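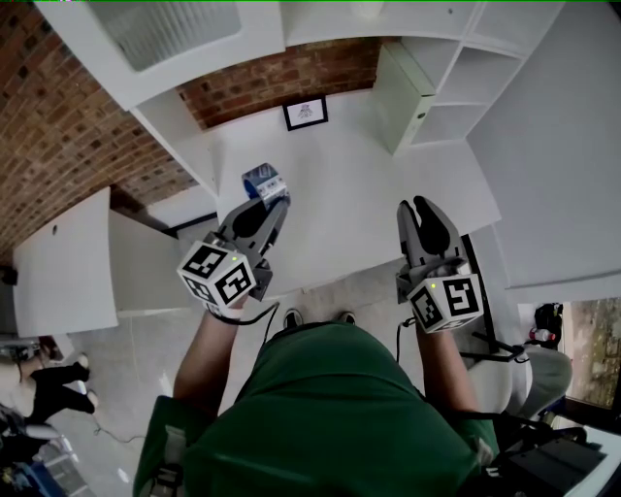

Rometti Desk Frame, two-motor version, with white top
Reviewed by Cremilda Holanda

The Rometti ships in two cartons, frame in one and top in the other. The frame carton is the heavy one and should be opened on the floor where the desk will stand. Hardware comes in a single bag with no compartments. The bolts for the feet and the bolts for the side brackets differ in length by a few millimeters, and the manual shows both at the same scale. Sort them first.

Assembly took one person an evening. The crossbar slides to set the width and is locked with set screws, which should stay loose until the top is on. The pilot holes in the top lined up with the frame except for one at the rear left, which I redrilled. The cable tray is an extra and I would order it. Without it the control box and power brick hang from adhesive clips, and two of mine let go in April.

I measured travel with a tape from the floor to the upper surface. Lowest position came out at 622 mm and highest at 1,276 mm, both within a few millimeters of the printed spec. Four presets are stored with a long press. The controller loses them if it is unplugged overnight, and it then needs a reset (hold the down key until the display blinks) before it will move at all.

Stability is good at sitting height. Standing, there is some side-to-side sway when typing hard, less than on the Vutent I used before and more than on the Andrade, which has a lower crossbar and costs a good deal more. Front-to-back movement is slight. Leveling the feet helped more than retightening the bolts did.

The finish on the top is matte and wipes clean with a damp cloth. Pencil comes off. Ballpoint leaves a faint line. The front edge is square with a very small radius, and after an hour of leaning on it the forearms notice. A rounded edge is sold for the wider size only.

Noise is a low hum going up and a slightly higher one coming down. Collision detection worked against a chair arm on the default setting. On the least sensitive setting it pushed the chair over before stopping, so leave it on default.

Orar, the retailer, charged 300 for delivery to the room. Their replacement for the failed clips arrived within the week, with a different part number and a stronger adhesive.

Warranty covers the motors and control box. The top is excluded.

Updated 1st May: presets lost once more after a power cut. No other faults.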